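4.2 Open-day demonstration

In March we opened the Rukow room to visitors for one afternoon and let them try the hand-held grippers themselves. The task was garment handling on a bed, taken from the Lonico task list. In total 19 visitors took part, in groups of six. 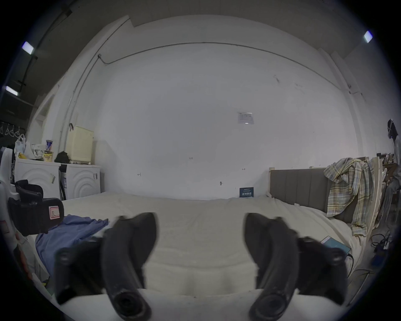
Ansari

Figure 3. View from a hand-held gripper, with the mattress and a blue cloth.

Each visitor first watched one demonstration by our staff – without spoken explanation – and then repeated it. We recorded 151 attempts and kept 118 of them for the analysis. An attempt was removed when the visitor stopped before the garment was released.

The most common difficulty was the first grasp. Many visitors closed the jaws too early and caught only

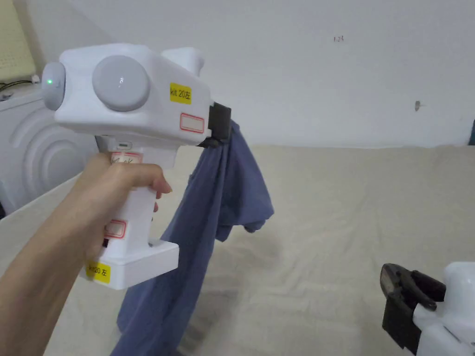
a small fold of the fabric, so they had to start again. After a few attempts they approached the cloth more slowly, and the number of repeated grasps became lower.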